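Last updated 8 July 2024. I get the same emails over and over (lovely emails, keep sending them!) so I've put my usual answers in one place. If yours isn't covered, drop me a line through the contact page and I'll get back to you, normally within a couple of days unless I'm up to my elbows in stripper.

# Painting and waxing old furniture: your questions

## Who are you and what do you do?

I'm Delali Ametepe and I do up old furniture, mostly drawers, desks and bedside cupboards, in a unit behind the garden centre in Drollstead. I sell some of it, I do up pieces people bring me, and I run a one-day class called Skulis where you bring something small and go home with it looking a great deal better. Before this I worked in a building society for years and painted in the garage at night, so I'm entirely self-taught and I've made every mistake going.

## Do I need to sand everything first?

You need to do some, I'm afraid. I know the tins say you don't! Chalky paint will grip most things, but if the old varnish is shiny I always give it a quick going over with a medium paper, just enough to take the gloss off. You aren't trying to get back to bare wood. Ten minutes on a bedside cupboard is plenty.

Wash it before you sand as well as after. Sugar soap, warm water, then clean water to rinse. If there's old polish on the surface and you sand first, you just push it further in, and then you get those horrible little craters in your paint where it won't stick. I had an entire sideboard do that to me once and I still cross the road when I see the woman who bought it.

## What paint do you use?

Mostly Lodhi, the flat finish. It's thick, it doesn't smell much and it brushes out nicely if you dip the brush in water now and then. The darker shades cover in two coats. The yellows want three, sometimes four, and the white will let every tea stain through unless you seal first.

I don't get anything for saying so, by the way. I buy mine from the hardware shop on the high street like everyone else.

## Why has my white paint gone pinky-brown?

That's tannin, and it comes up out of the wood, usually old mahogany or oak, sometimes pine knots. More paint won't fix it. I've tried, believe me, I once put six coats on a chest and watched it come through every single one. Let it dry, put on two thin coats of clear shellac, then carry on with your white. On anything dark and old I do the shellac before I even open the paint.

## How do I deal with a tired wooden top?

My favourite question! I nearly always leave the top as wood and paint everything underneath. Tops take all the knocks, and a knock in waxed wood just looks like a bit of life, whereas a knock in paint looks like a knock.

Scrape off the old finish or use a gel stripper, then sand with the grain, going from coarse to fine. Don't skip a grade, you'll see swirls as soon as the wax goes on. Do check whether you've got veneer first. Have a look at the edge: if you can see a thin layer sitting on something else, go very gently and keep the electric sander in its box.

Then it's wax or oil. I use Olis hard wax in the clear, wiped on thin with a bit of old T-shirt, left for a while and buffed off. A 200 ml tin will do more furniture than you'd believe. If the top's going to have mugs and plates on it, I'd go for oil, three coats with a night between each.

## Can I use lots of different colours on one piece?

Yes, please do! 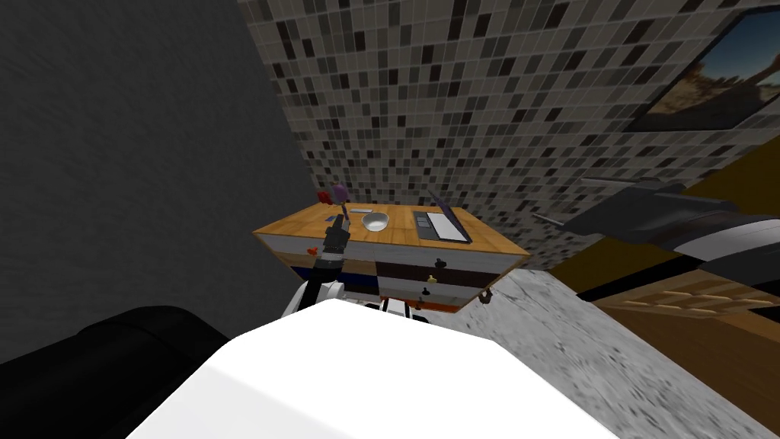
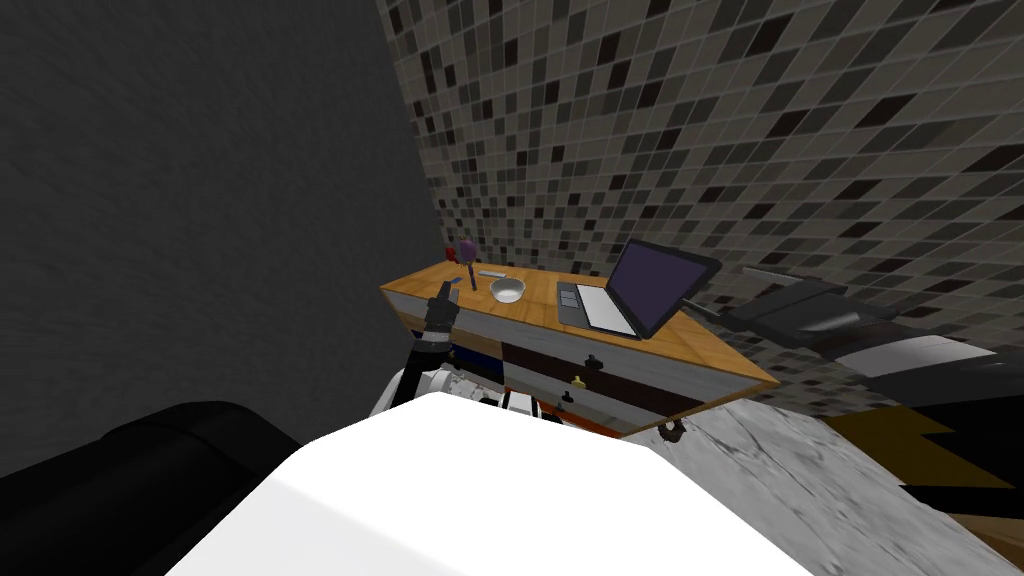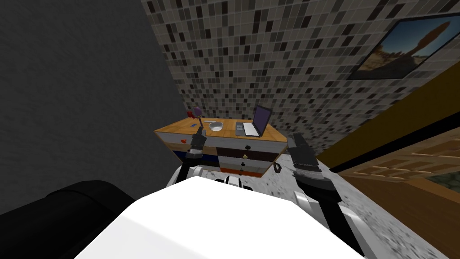
My one rule with mixed colours is to pick the calm ones before the loud ones. Choose two or three quiet shades to do most of the work, get those on and dry, and then stand back and see where you want a shout of something brighter. People tend to start with the orange because it's the exciting tin, and then everything else has to argue with it. Look at the front of the cabinet in the first picture, with its navy down the left side, a dark brown drawer in the middle and pale grey and white in between, so the one strip of orange low down can be as orange as it likes. If you're nervous, cut up some paper, paint each bit and tape them to the drawers for a week. You'll know by then. I've talked myself out of lime green this way at least twice (and into it once, for a toy cupboard, and it was brilliant).

## Do the handles have to match?

Not if you ask me. Odd handles are a cheap way to cheer up a plain piece, and you can pick up singles from the bottom of the box at any reclaim yard for pennies. The thing that catches people out is the holes. Measure between the screw centres before you buy a pull handle, or stick to single knobs, where it doesn't matter.

If you do need to move a hole, fill the old one with a bit of dowel and glue, trim it flush, sand and paint. Filler on its own can drop out after a year of the drawer being yanked open.

## My drawers stick. Is that the paint?

Very possibly! Never paint the runners or the sides of the drawer, and go easy on the top edge of the front. Paint adds more thickness than you'd think. If you've already done it, sand it back on the parts that rub and then run a plain white candle along the runners. It's an old trick and it costs nothing.

If they were sticking before you painted, it might be damp. Bring the piece indoors, take the drawers out and leave the lot alone for a couple of weeks. I've had a chest that wouldn't open at all in my unit glide like a dream once it had been in a warm spare room.

## Wax or varnish over the paint?

Wax for bedrooms and living rooms, varnish for kitchens, bathrooms and anything a child will be allowed near with a felt tip. Wax looks softer and it's easy to patch up later. Varnish is tougher but if it chips you can't really touch it in, you have to do the whole panel.

You can put wax on top of varnish. You can't put varnish on top of wax, it'll just sit there and sulk.

## How long before I can use it?

You can put it back in the room the next day. Using it properly is another matter. Paint and wax both feel dry long before they've gone hard, so I say three weeks before you stand a lamp on it, and longer if your house is cold. No table mats with rubber feet in that time! They leave rings and I can't help you.

## What happens on a Skulis day?

We start with tea, then everyone shows what they've brought and I have a good poke at it and tell you what I'd do. Morning is for cleaning, sanding and first coats. Lunch is soup and bread (tell me if you can't eat something). In the afternoon we do second coats, waxing and handles, and there's usually a bit of time for swapping paint between tables.

I take 8 people at most. Any more and I can't get round you all, and there's only the one sink.

## How big can my piece be?

Something you can carry in from the car on your own. A bedside cupboard, a stool, a small set of drawers, a mirror frame. Please don't bring wardrobes. Also nothing with live woodworm, so if you see fresh powdery dust under it, leave it outside and email me a photo first.

## What does it cost, and how do I book?

The booking form is on the classes page, and the price is there too, with all the dates. There's a £23 deposit to hold your place and you pay the rest on the day, cash or card. Summer's full now and the next run starts in September.

If you have to cancel, tell me as early as you can and I'll move your deposit to another date.

## Do you take on pieces for people?

I do, though there's a wait. Send me a few photos, one of the whole thing, one of the top and one of the inside of a drawer, and the rough measurements. I'll give you a price range by email and a firm one once I've seen it. I don't do upholstery or French polishing, but I know people who do and I'm happy to pass on a name.

## Is my old chest worth too much to paint?

Probably it isn't, but do check. Most brown furniture of the sort we all get left by an aunt goes for very little at auction. Now and again, though, somebody sends me a picture of something that makes my stomach flip, and one I sent to the saleroom went for just over £1,000. If there's a maker's label, a stamp inside the top drawer or really fine hand-cut dovetails, get it looked at before you open a tin.

## Can I bring my dog?

He'd be very welcome but he'd go home with a painted tail, so no, sorry. There's a shady bit of the car park for drop-offs, and the garden centre café allows dogs on the terrace if someone's coming along to keep you company at lunch.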